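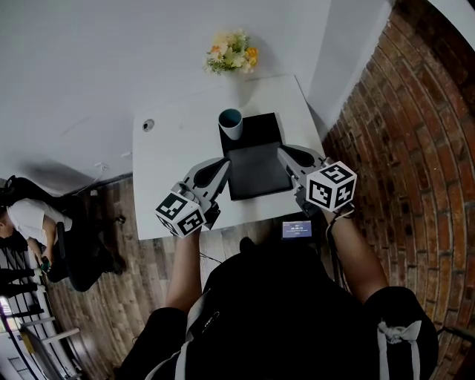
Marker cubes on the two hand-held grippers, with the tray and cup on the table.

Hand-held grippers cut training time for tray task

A robot arm pair can learn to carry a loaded tray from people using hand-held grippers, a team at Navden has reported. The method, named Misow, needs no robot while the examples are being collected. Patterned cubes on the grippers let software work out where each hand is.

The team trained one model on 500 demonstrations and another on 1000. The larger set helped most when the cup stood near a corner of the tray. Both models still struggled with trays turned at an angle.

Tests in 11 more rooms are planned for December.

Print this page
E-mail this story

Related items
Takeda opens gripper test lab
Zurnberg trial moves to 2 sites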